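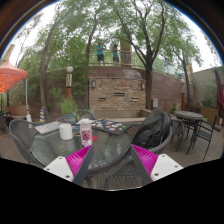

Patio, glass-top table. Bottle + cup, fingers open.

3 Jan 2021, KV

Outdoor set for Clavusow, bottle task. Question is still the same: does the policy hold up on glass tops, or does it only know the matte bench in the lab. Indoor-trained checkpoint vs. same thing fine-tuned on patio demos.

Collected 60 demos. Bheki did the second half, I did the first. His are slower on the approach, mine are jerky at the close. Keep them tagged by operator, don't pool untill we've looked at the speed histograms.

Pose tracking: lost it in two demos, both with the gripper low over the table and mostly reflection in view. Tracker grabs features off the mirrored trees and the height drifts. Masked the tabletop by hand for those and re-ran, one recovered, the other is junk. Dropped.
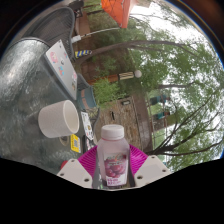 Grasp point: I've been going for the body just under the shoulder, label side out. Bheki goes lower. Prob fine for the policy but it splits the width readings into two bumps, so the "closed" threshold from the Gosavero script is wrong for half the set. Needs to be per demo. Will fix in the loader, not in the raw files.

Wrist roll also varies a lot more than indoors. Leave it in, I want to see if it helps.

To do
- rerun tracker with auto mask (Bheki)
- loader threshold (me)
- ask Cunham for the July calibration, can't find it on the share
- same task with cup moved closer to the bottle, teh gap is too generous now

Training job queued, fine-tune only. Baseline after.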